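Is the Forow two-arm table kit worth it for sorting and folding clothes?

Print this page | E-mail this page
Shares: 14 | Comments: 3

Bhavana Chowdary
27 April 2021

I help run a clothing exchange in Zimimstead. People drop off bags of used clothes, and we sort them, match the socks, turn things right side out, fold and shelve. The sorting and folding takes most of our opening hours. We have been offered a Forow two-arm table kit through a dealer called Athanasiadis. The offer is a trial with a $3,000 deposit, and after that we can buy it, send it back, or go onto a rental plan. The training software is a separate product, Nenilero, and it costs $100 a month whichever way we go.

The dealer's sheet says the kit handles "mixed everyday garments on a flat surface." It doesn't say how fast or how often it fails. I asked and was told it depends on the training.

What I would like to know from people who have used one:

Can it really work with a mixed pile, or does each item have to be laid out for it first?

How much of the training do you do yourself, and does it take a technical person?

Does someone have to stand next to it the whole time?

We have a table by a wall, a normal outlet, and one person who is good with computers but has never worked with robots. Our clothes are mostly T-shirts, kids' shorts and pants, and a lot of single socks.

Boris Charvát

I had the Forow kit for a trial through the same dealer and then kept it on rental. I use it in a small repair and alterations shop, so my garments are similar to yours. I will go through your points in order, with a few other things that I wish had been on the sheet.

First, what you are paying for. The kit is the two arms, the grippers, the cameras and the control box. The arms are fine. They are light enough for two people to move, and they repeat a motion well. What they can do with clothes is almost all down to the software and to how many demonstrations you have recorded. If the dealer shows you a folding video, ask how many demonstrations of that exact garment were behind it. For the folding skill that comes with Nenilero the answer I got was 600, all on short-sleeved shirts.

Thin cotton is harder than it sounds. The camera at the wrist gets very close to the cloth, and at that distance one part of a garment looks a lot like any other part. A shirt in one solid color gives the software less to go on than one with a collar or trim in a second color. The fingers have ribbed pads and they hold well once they are closed on a fold. The trouble is getting a single layer between them. Mine would often come down on the flat part of the garment, close on nothing, and go up again. 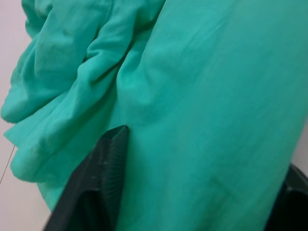 What improved it was recording more demonstrations where the gripper goes for a ridge or a bunched section first and works outward to the smooth part. That was the dealer's advice and it was correct. Do not spend your first days recording only neat, flat garments. It learns to expect them, and your bags will not contain them.

Now the mixed pile. In my experience it does not sort a pile in the way you probably mean. It can take a garment off a small heap and move it to one side. It can spread a T-shirt if the shirt is near the middle of the table where both arms reach. It does not handle ten items stacked up. If you put out three or four things with some gap between them, it copes. When two things are tangled it picks up both and carries on as if it had one. You would need someone to tip out part of a bag, loosen it and set the pieces apart.

Here is the setup order that worked for me. The manual has it differently, and I lost a day following the manual.

1. Get the table right. Use a light colored top with a matte finish. A seam between two panels does no harm as long as both panels are level. Mine were not level at first and the fingers caught on the step.

2. Set the arms at the front edge and check that both grippers can touch at the center of the table with some bend left in the elbows. If the arms are nearly straight when they meet, move the base closer. Route the wrist cables over the top of the arm and leave a loop. Tight cables pull on the wrist joint and you get small errors that look like a software problem.

3. Start with one T-shirt in a strong color. Work on two moves only: bring both grippers in to the garment, and pull it out wide. Leave folding for later. Other garments can stay on the table off to one side while you do this, and I would recommend it, so the software does not learn that the table is always clear. The same goes for a few things that are not clothes, placed along the back.
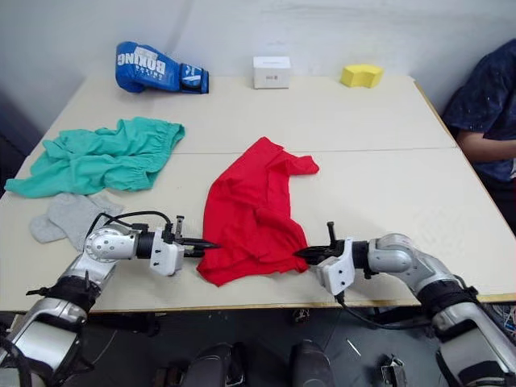 4. Add a second type of garment when the first one goes right more often than it goes wrong. I added shorts. Elastic waistbands are a good thing to grip, and it picked them up faster than the shirts.

5. Do socks last. They are small and the two grippers get in each other's way. More about that below.

On training, you do it yourself. Nenilero records while a person moves the arms through the task, and then it sends the recording off and you get an updated skill back. Mine usually came back overnight. You do not have to write any code. You do need patience and a person who is consistent. If two people record the same task in two different styles, the result is worse than either of them alone. Pick one person. Your computer person will manage it, and what they will mostly be doing is repeating the same motion all afternoon.

The monthly fee covers one active skill at a time. That was not clear to me when I signed. If you want the shirt skill and the sock skill loaded together, you pay for a second one. Ask Athanasiadis to put that in writing for you.

On supervision, yes, someone has to be there. I would not leave the room with it running. Someone sits at the end of the table and steps in when a garment hangs off the edge or drapes over one of the arms, which happens a lot with larger pieces. The arms do stop when they meet resistance, but cloth does not give much resistance, so they keep going and drag it along. The stop button is on a cord. Keep it on the side where the person sits.

Speed: slow. I can fold a T-shirt several times over while it does one. In my shop the value is that I can sew at the next table and only look up when it beeps. If your helpers would have to stand and watch it, you will not gain any time.

Floor space is another point. There is a good amount of cable under the table and around the bases of the arms. If children come into your place, you need a barrier on that side. I put a board across part of the front and it was enough for me, but I have no children in the shop.

As for the deposit, I got mine back in full when I moved to the rental plan, after they had inspected the grippers. Take photos of everything when it arrives, including any pen marks or scratches on the casings. Trial units go from customer to customer and they do not come clean.

Socks, then. The way that works is to pick the sock up with one gripper, lift it well clear of the table, and take the loose end with the other gripper so that it is stretched between them. Once it is held at both ends you can turn it to the camera and compare the length. Doing this flat on the table did not work for me at all, because the fingers kept pushing the sock along. Keep the rest of the clothes well over to one side while it is on socks. It does not matter if they are in a heap. Matching pairs by color was unreliable for grays and dark blues, and for single socks out of donation bags I would still do the matching by hand.

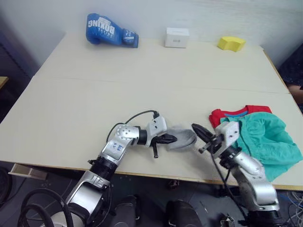

Karthikeyan Unnithan

I agree with most of what Boris wrote, but I think he is too kind about the shorts. Mine never learned to find the waistband when the shorts landed upside down or folded under. Also, the software moved to version 2 in January and the older skills had to be retrained. If the dealer offers you a trial unit, ask which version it has on it. Ours came with the old one and we lost the first part of the trial to the update.

I sent mine back. The deposit was returned, less shipping. The dealer's sheet says nothing about shipping.

Bhavana, for a clothing exchange I would say do the trial only if you are curious and have the helper time to spare. Do not count on it to shorten your opening hours.

Mairéad Hegarty

Just get folding boards. We have the plastic ones and kids can use them.

Bhavana Chowdary

Thank you all. Boris, did the one-skill limit apply during the trial too, or only after you went on the rental plan? We do have children coming in, so the barrier is a real question for us.

Boris Charvát

During the trial you can load as many as you like. The limit starts with the first paid month. For the barrier, ask the dealer for the base plate drawing before you buy anything. The arms stick out further behind the base than you would expect when they are parked.

Was this page helpful? Yes (9) | No (2)

Print this page | E-mail this page

Related
Moving a table robot up a flight of stairs
Nenilero: how to pause the monthly plan
Replacement finger pads for Forow grippers
What to do with single socks at a clothing exchange
Best table height for two-arm kits

Recent
Label printer prints blank tags
Zimimstead: who takes worn-out bedding?
Steam press trips the breaker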